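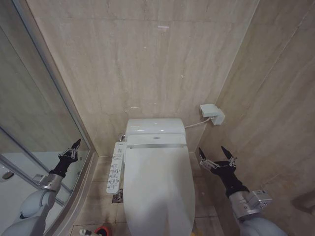 The Clilness wrist fault is the name most of us use for a recurring failure in the Pravis, a two-armed cleaning robot built by Brostus for small bathrooms. I worked on the fault for most of a winter, so forgive me if this entry gets a bit fond of the details (I've tried to keep my grumbling to a minimum!).

Background

The Pravis has a parallel gripper on each arm and was meant for homes and small guest houses. Clilness was the first place to take it on in any numbers, and its bathrooms are tight: a glass shower panel on one side, a tiled wall on the other, and a toilet with an electronic seat in between. The arms have to work close to the glass, the seat controls and a power cord, all at once. I always thought that was asking a lot of it.

The fault

In October a unit froze halfway through a wipe-down and then closed its right gripper without being told to. It caught the seat's power cord and pulled, and the plug came partly out of the wall. The seat lost power and no one was hurt, but you can imagine how we felt about a machine tugging at mains cable in a bathroom. By the time we'd gone back through the logs we had 11 cases, and two of them involved the cord. The rest were mostly grippers shutting on thin air, plus one very chewed sponge.

Cause

We blamed the software first, and I'm sorry to say I was the loudest about it. Simin Salehi took a wrist apart and found moisture had crept past the seal and on to the position sensor. A damp sensor told the arm its fingers were wider open than they were, so the arm helpfully closed them. Steam made it worse, and the earliest case came after up to 934 hours of use, though the hour counter on that unit had been reset once, so I wouldn't lean on the figure.

Response

Brostus stopped all bathroom work on 23rd December and recalled 1,636 wrists. The new part, called the Hao seal, has a second lip and a drain groove. The software changed too: if the sensor and the motor disagree, the gripper now stays where it is and the arm backs off slowly. Cords also became a keep-out area, with a wider margin than the one used for glass.

Units with the old seal can still be used in dry rooms. I'd swap it anyway, it's a short job once you've got the side plate off.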